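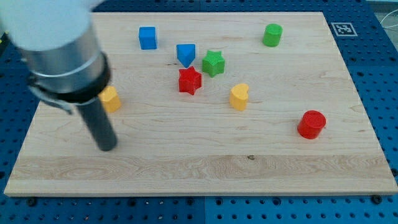
Do You Really Need Cutting Board Oil?

I've never been sold on the special oils. The bottle of Vitale I was given smells nice, and it did the same job as plain food-grade mineral oil from the drugstore. If there's a difference, I couldn't find it.

Wash the board by hand, dry it with a towel and stand it on edge overnight. Oil it when the wood looks dull. Wipe on a thin coat, leave it until morning and buff off what's left. Skip olive oil, which goes rancid.

Lemon and salt? It helps with onion smell, a little. I wouldn't count on it to kill germs, whatever the videos claim.

For fuzzy grain, sand lightly with 303... no, that's my paint code. Use 220 grit, then oil again. I've seen people recommend going up to 2000 grit. On a board you're going to hit with a knife?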